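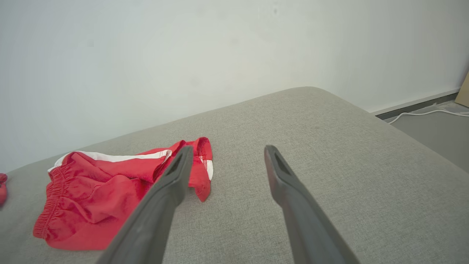

Tag der offenen Tür bei Dobos: Greifarm übt an Wäsche

29. Mai 2018 – Die Firma Dobos hat ihre Werkhalle in Skasetti für Besucher geöffnet. 274 Gäste kamen, darunter mehrere Schulklassen aus der Umgebung. Am meisten Andrang herrschte im Obergeschoss, wo das Unternehmen seinen Greifarm Grokier vorführte.

Gezeigt wurde der Umgang mit Kleidungsstücken, wie sie in einer Wohnung herumliegen. Auf einem hellgrauen Polster lag unter anderem eine zerknitterte rote Hose mit kurzen Beinen und Gummibund, die der Arm mit seinen zwei dunkelgrauen Fingern ansteuerte. Weiche Textilien gelten in der Branche als schwierig, weil sie bei jedem Ablegen eine andere Form annehmen. Einen festen Griffpunkt wie bei einer Flasche oder einem Karton gibt es nicht.

Nach Angaben des Unternehmens wurden für die Vorführung 3361 Greifversuche ausgewertet, die seit Oktober aufgezeichnet worden sind. Verwendet wurden dabei 184 verschiedene Kleidungsstücke, vom Kinderstrumpf bis zum Bademantel. Die Steuerungssoftware stammt vom Partnerbetrieb Zavirico, der auch mit einem eigenen Stand vertreten war.

Besucher ab 6 Jahren durften den Arm unter Anleitung selbst mit einem Handgerät führen. Wegen der langen Warteschlange wurde die Vorführung am Nachmittag um eine Stunde verlängert. Im Erdgeschoss informierte Dobos über Ausbildungsplätze in Mechatronik und Elektronik. Bewerbungen für das kommende Lehrjahr nimmt das Personalbüro noch entgegen.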